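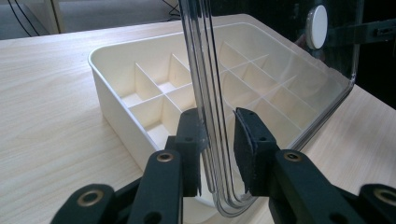

4.2 Lid type and moisture loss in small-shop cigar storage

The second part of our survey took up a question that cigar retailers argue over with real passion: how much does the container matter once a box has been opened and the singles are sold off one by one? Casimiro Ibarra's earlier shop notes treated every closed container as equal, and we were delighted to find how much there was left to learn. Of the 292 containers we logged, 133 had a transparent plastic lid of the general sort in Figure 1, where one stands on its edge between two dark pads. The rest were hinged wooden boxes, glass jars, or the original cabinets with the slide lid put back on. We weighed a marked cigar in each container at the start and again after 31 days, with the shop staff opening and closing everything as they normally would.

Figure 1. Transparent plastic lid, upright.

The plastic-lidded group did far better than we had guessed. Cigars in it lost less weight than those in the hinged boxes at every shop but one, and the gap was widest at Kaltau, where the heating runs all day and the counter sits right by the door. Jars came out slightly ahead of plastic overall, though there were few of them and most held only thick ring gauges, so we would not lean on that result yet. Slide-lid cabinets were all over the place. Two of them at Grutero held their weight beautifully, and a third, of the same make and on the same shelf, dried its cigars faster than any other container in the study!

How often a lid comes off turned out to be nearly as interesting as what it is made of. Staff kept a tally sheet beside each container, and the full set recorded 1,146 openings. Liviu Bucur had suggested that customers lift a clear lid less often, as they can already see what is inside, and the tallies lean his way — clear-lidded containers were opened less per cigar sold than opaque ones. The pattern was strongest for the short formats, coronas and petit coronas especially, which people seem happy to choose by wrapper color alone.

We should mention one wrinkle. The Qin shop moved its stock to a new cabinet in May, partway through its run, and those weights are reported separately in the appendix. Leaving them in does not change the order of the groups. A repeat run with a single blend and one ring gauge throughout is the obvious next step, and Moataz Fahmy has already set aside the cigars for it.

We use cookies to improve your reading experience. By continuing to browse, you accept our cookie policy. Accept | Manage settings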